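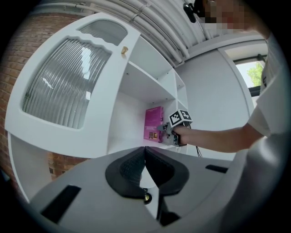 Jun 20, 2022

Shelf heights, again. The white cabinet came with its shelf pins set at the spacing the previous owner wanted, and that spacing suits ornaments. It does not suit books. I spent an evening with a tape measure and moved most of them.

Method first. I measured the tallest book in each group, added 14 mm for fingers, and used the next pin hole up. The holes are drilled in the side panels at a fixed pitch, so you rarely get the figure you want and end up with a slightly bigger gap. I would sooner have the gap. A book that has to be tilted to come out will lose the top of its spine within a couple of years.

Shelves come out front edge first. Lift, tilt, draw forward. Two of the pins had been painted in and needed a turn with pliers, padded with a strip of old inner tube. I put the removed pins in a jar lid, having once lost one under a skirting board in the Darkatham flat, where I assume it still is.

The order of filling:

Lowest shelf: tall and heavy. Atlases, the bound Stokel survey, anything over a kilo. One or two of the brighter covers will stand face out at this level, mainly so that I can find the section without my glasses.
Middle shelves: paperbacks by subject, then by author. No colour sorting.
Top: box files, and the Manalo recipe cards in their tin.

The side with the ribbed glass door is a separate problem. Fluted glass blurs whatever is behind it, so labels are useless unless the door is open. I keep things there that I know by shape. The brass knob had worked loose and I tightened it by hand. If it goes again I will take it off and put a washer behind it. The scalloped edge on the door frame collects dust in the dips, and a dry paintbrush, an inch wide, clears it faster than a cloth does.

Jhun Dela Peña asked after my last post whether I fix tall units to the wall. Yes, always, with a bracket at the top on each side. Brick wants a masonry bit and a proper plug, and the hole should go in the brick itself if the mortar is at all soft. Drill slowly, vacuum the hole out, then plug it.

Still to do: felt pads under the middle dividers, and a replacement for one board that has a slight bow. I turned it over in December and it has bowed back the other way, so it has had its chance. The Clorkach catalogue lists a thicker one, cut to length, and I will measure the opening at the front and the back before I order.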